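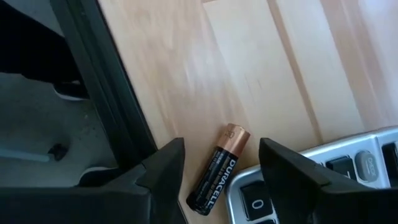
Dukcombe, 2025-05-19

4. Checking the fingers on a small round part

I use an AA battery for this one, laid at an angle on a wooden table. A Duracell is handy, as the copper end and the big white lettering show up well in the wrist view and I can tell straight away if the part has rolled.

1. Open the Uteo fingers fully and bring the arm down until the battery sits between the two tips. It needn't be dead centre — a bit closer to one finger is fine.

2. Set the grip force to 75 in the Sestinance controller. I tried 79 as well and couldn't feel any difference, so I stick with the lower number.

3. Close slowly, lift, hold for 3 seconds and put it back down.

4. Now swap to the Rivadeneyra fingers and do the whole thing again from step 1, same battery, same angle!

Note: the fingertips will look a little soft in the wrist camera (they're very close to the lens). Focus on the part and leave them be.

Caution: watch the fingers near anything with keys, like a calculator. Keep the arm on slow until you've done a few clean lifts, and please don't reach in while it's closing.

My cycle counter stood at 2,123 when I began the comparison. Write yours down before step 1, as changing fingers resets it.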